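Dicas para aproveitar uma demonstração de robôs (e o que trouxe de lá para a minha cozinha)

Em maio fui ao dia aberto da Veltau, que este ano juntou no mesmo pavilhão as bancadas da Brelus e uma cozinha de ensaio montada pela Sedorora. Andava há que tempos a prometer cá em casa que um dia íamos ver isto de perto, e lá fomos, com farnel e tudo. Como algumas leitoras me escreveram a perguntar se vale a pena, deixo aqui as minhas notas, misturadas com duas ou três coisas de cozinha que me ficaram na cabeça pelo caminho.

Chegar cedo e de sapatos confortáveis

As portas abrem às dez e até às onze anda-se à vontade. Depois enche, e bem! Cada sessão dura 30 minutos e vê-se de pé, encostado a uma fita, de maneira que quem vai com crianças faz bem em escolher logo a ponta da bancada, onde os pequenos ficam à altura do tampo. Há bancos no corredor do fundo, perto do café. O café é fraquinho, já agora, levem termo.

Perguntar antes de a sessão começar

Quem está a operar precisa de concentração e não gosta de ser interrompido a meio (percebo perfeitamente, eu também não gosto quando estou com o açúcar em ponto). Levem as perguntas pensadas. Eu perguntei o preço da luva que reveste uma daquelas mãos e disseram-me 685 euros, e ainda me custou a engolir. As minhas luvas de forno vieram da feira e já lá vão muitos invernos.

Pãezinhos em forma de abóbora

Foi a parte de que mais gostei. A tarefa era pegar num pãozinho às riscas laranja e brancas, daqueles que parecem mesmo uma aboborinha, com um prato lilás redondo no meio da mesa branca. Vi a mão preta fechar os dedos por cima do pão com um vagar que me deu vontade de aplaudir. Quem quiser fazer uns parecidos em casa pode usar esta base, que é a minha de sempre: 400 g de farinha, um ovo, leite morno, manteiga, fermento de padeiro e puré de abóbora numa metade da massa, para dar cor. Fazem-se tiras das duas massas, alternam-se, forma-se a bola e ata-se com fio de cozinha untado para marcar os gomos. O fio tira-se ainda com o pão morno, com uma tesourinha, sem puxar.
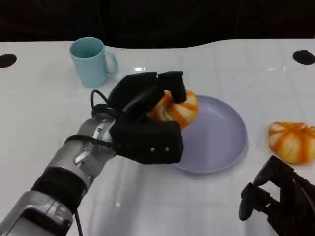 Pegar em pão fofo sem o amachucar

Cá em casa os pães de leite apareciam sempre com a marca do polegar. Agora faço a mão em concha, venho de cima e deixo os dedos descerem pelos lados, sem apertar. Para os mudar da grelha para o prato ajuda muito deixá-los repousar dez minutos primeiro. Se ainda estiverem moles por baixo, passem uma espátula larga e pronto.

Mesa desimpedida

Outra coisa que adotei foi tirar da bancada tudo o que não entra na receita. Fica o prato, fica a caneca do chá (dessa não abdico) e o resto vai para a prateleira. Trabalho mais depressa e limpo menos.

Antes de sair

Passem pela mesa da entrada e deixem o contacto para o próximo ano, que as inscrições esgotam. O meu bilhete era o 3378 e guardei-o no caderno das receitas, na página dos pães de leite. Se alguém for à mostra da Ríos, que dizem ser mais pequena, escreva-me a contar como foi, e se há onde sentar!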